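Looking After the Two-Armed Cell at Flaladow
Gallery, posted 4 Aug 2020

Welcome back, and thanks for all the kind notes after our last gallery! A few of you asked how we keep the two-armed robot going from one month to the next, so this page is all about the hands, the wrists and the cables, with a bit about the table too, as it gets more of our attention than you might think. The cell went in at our Flaladow workshop in April and we've grown very fond of it, squeaks and all.

We start every session with the arms powered down and a soft cloth. Dust likes to settle in the finger joints, and the black segments show it far more than the white ones do, so we wipe from the knuckle out to the tip and never the other way. It takes 5 minutes a hand if you don't stop to chat (we usually stop to chat).

After that come the wrists. Each hand is held on by a short silver connector, and we check the screws with the little Nuvness driver, the one with the stop on it, going gently and turning the hand by fingertip to feel for play. We found some on the right side after the first 80 hours and it has had its own line in the logbook ever since.

Cables are the fussy part. The right one needs a generous loop over the top of the arm - too tight and it tugs at the fitting when the wrist rolls, too slack and it catches on the elbow. We settled on a loop 32 centimetres long, measured with the wrist turned a full 90 degrees, and marked the spot with a dab of paint so the next person doesn't have to work it all out again.

Then we run the Vuneo routine, which opens and closes each finger slowly, and listen. A healthy joint gives a low, even hum. If one of them ticks, we stop, note the finger and put a fresh bushing on the Ichikawa order.

Last of all is a grasp check with something small and round on a plate. We like the right hand to do the holding while the left stands by with its fingers up, ready for its turn, and we watch the fingertips closely for any slipping. If the grip looks uneven we go back to the finger zero settings and try again before we write anything in the logbook.
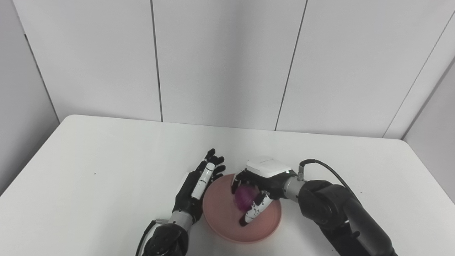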